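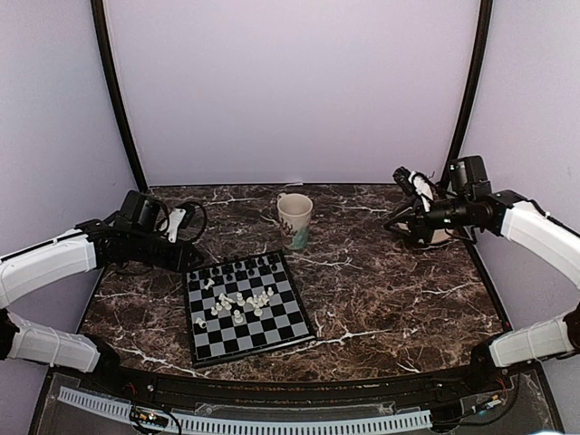
Re: [club-list] Slow correspondence games, winter section

From: Siwan Gwynne
Date: August 20, 2019

Hi everybody,

Sorry for the long gap, I was up at the lake with no signal and a stack of postcards I kept meaning to mail. I'm going to answer Chin's message in pieces because there was a lot in it.

> Are we really doing paper cards again this winter? I like the idea
> but my last game with Stuker took fourteen months and I think one
> of my moves is still behind somebody's radiator.

Yes, paper cards! I know, I know. But when I asked in the spring, more people wanted them than didn't, and the ones who wanted them wanted them badly. If you'd rather play by email, say so and I'll pair you with another email person. The two groups don't have to mix. Last year I tried to run it as one big section and it was a mess, with half the people waiting three weeks for a card and the other half getting an answer before they'd finished their coffee.

And Chin, fourteen months is not even close to the record. Dillano has a game going that started before I joined this list. He sends me the position now and then and I set it up on the board at home, black pieces on their two rows and everything, and then play through the moves from the start so I can remember how on earth they got there. I still think his knight is in the wrong place.

> What's the deal with postage? I don't mind paying but I'd like to
> know what I'm in for.

A postcard stamp per move, so it depends on how long your games run and how many you sign up for. My advice is to start with two. I signed up for six my first winter and by December I had answered the wrong card to the wrong person twice. (One of those moves was legal in both games, which is how I lost a rook to Zinura.) Keep a notebook, one page per opponent, and write the date you got the card and the date you sent yours. It saves so many arguments.

I still have 200 blank cards left over from the last printing, the cream ones with the lines for move number and reply. They're free while they last, just send me your address off-list and tell me how many you want. After that we'd have to order more, and the printer's price only gets decent at 2000, which feels like a lot of cards for this crowd. Unless somebody wants to go in with me and store a few boxes? My hall closet is full.

> Also, conditional moves. Allowed or not? Stuker says yes, Zinura
> says absolutely not.

Allowed, and they always have been. "If you take, I take back" saves everyone a couple of weeks. You have to write it out fully though, with the squares — no "and then the obvious." I got a card that said that once and I spent a whole evening trying to work out what was obvious. If your opponent plays something else, the conditional part is dead and you just answer as usual.

Zinura, I know you hate them. You don't have to send any, but you do have to accept the ones you get.

A few odds and ends while I'm here:

Time limit stays at ten days per move, counted from when the card lands in your mailbox. Going on vacation? Tell your opponent first and me second.

Please print your letters. A handwritten b and a handwritten h can look an awful lot alike after a rainy trip through the mail, and we had a real fight over that one last winter.

Also, whoever borrowed the green endgame book from me at the picnic, I don't need it back soon, I'd just like to know where it lives now.

Pairings go out once I've heard from everybody who wants in, so write me even if it's only a yes.

Siwan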